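Bemow shop members get arm picking clutter off a virtual table

3 min read

December 9, 2023

The shared workshop at Bemow has its robot arm project moving again, in software first. Members of the Vavidari build group spent most of the fall on a simulated version of the arm they hope to bolt down for real by March, and this week they put it to work on a table full of everyday stuff.

Short version: it reaches, it closes, it lifts. Not every time.

The group started the build with 3 people and a pile of motor drivers. Budget so far is $3937, nearly all of it on power supplies, drivers and a used arm that still needs a new cable harness. No arm on a bench yet. The harness is on order from Kaewmanee, a small parts shop two streets over, and the wait is what pushed everybody onto the simulator.

"We were going to do the sim part later," the group wrote in its build log. "Then we had six weeks with nothing to plug in."

The virtual room is a dining room, wood table, a couple of chairs, orange floor. The arm sits on its own dark pedestal next to the table. Members argued over that one for a while, the first version had it clamped to the tabletop and the base took up to much space. With the pedestal there's room for a bowl, a pair of long-nose pliers, keys, a thin book, a phone. Things people leave lying around, basically, which was the idea.

Each test run is one grab. Arm goes to an object, picks it up, holds. The software, which the group calls Brustero, logs where the fingers ended up and whether the object stayed put. Last batch was 60 runs, 35 of them good. Rounded things are the tough ones according to the log, they roll or squirt out sideways if the fingers come in low. Flat things have their own problem, the gripper can't get under them.

Next on the list:

- slower approach over the last inch
- stop the arm when the fingers touch the table
- move the objects between runs, right now they start in the same spots
- fix the lighting, shadows are too dark under the bowl

Nobody in the group expects the numbers to carry straight over to hardware. Friction in the simulator is a guess, and the real gripper has rubber pads that aren't modeled yet. Still, the motion code is the same code, and the log says two bugs turned up that would of sent a real arm into its own pedestal.

The pedestal itself gets built once the harness is in. Plan is a plywood box with sandbags in the bottom, painted dark, bolted to the floor in the back bay. Anybody with a decent table saw and a free afternoon is welcome to help cut panels. Bring ear protection, the shop is short on it.

The group's scene files and build log are on the shared drive at the front desk, ask for the login. Members only for now. A public copy may follow when the readme is done.
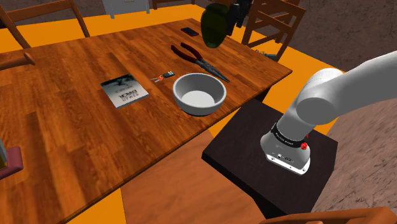 Panel cutting happens in the back bay, and the sign-up sheet is by the door. Anyone who has wired a harness like this before, please leave a note on the same sheet.

Contact the newsroom | © 2023 Bemow Workshop News | Back to top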